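Seasonal Visitor Guide, Mornholm Heritage and Travel Office

Mornholm sits at the north end of Lulano Lake, where the old freight road comes down out of the hills. The town grew up around the ferry landing and later the cannery, and most of the brick buildings on Front Street date from those years. The Travel Office runs the visitor center, the walking tours and the small museum in the former depot. We are hiring two seasonal guides for this year.

The season runs from May through the first weekend of November. Guides work four or five days a week, including most Saturdays. Shifts are six hours in spring and fall and eight hours in summer. Pay is $145 per shift, with an extra $200 at the end of the season for guides who stay through the last weekend.

What the work involves

Guides lead the Front Street walk twice a day and the Pullier Mill walk once a day. The mill route has 380 feet of climb, part of it on loose gravel. Between walks you will staff the front desk, answer the phone, sell maps and trail passes, and restock the brochure racks. On rainy days the walks move into the depot museum and are shorter.

Guides also help with odd jobs in the back room, such as putting up shelves before the season opens and fixing display cases. 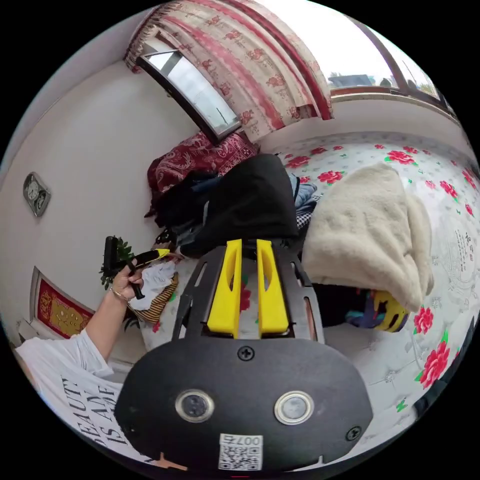 At the wall by the plant, tool in hand.

What we are looking for

You should be comfortable talking to groups and able to be on your feet for most of a shift. A valid driver's license is required - the mill trailhead is out past the county line and there is no bus. Spanish is a plus. You do not need to know local history when you start. We provide a binder on the landing, the cannery and the Tlapale Springs resort, and new guides follow an experienced one for the first two weeks.

Applicants must be 18 or older by the start of the season. Past guides are welcome to apply again and do not need to send new references.

Housing

Mornholm has a year-round population of 870 and rentals are hard to find in summer. The office has one furnished room above the depot, which goes to the first person hired who needs it. Rent is taken out of pay. No pets.

How to apply

Send a one-page letter and two references to Rosalinda Mercado at the visitor center, or drop them off at the front desk. Tell us which months you can work. Questions about the mill route should go to Reginald Okafor, lead guide. Interviews are held in person or by phone, and we will fill both positions as soon as we find the right people.

Posted 3 March 2026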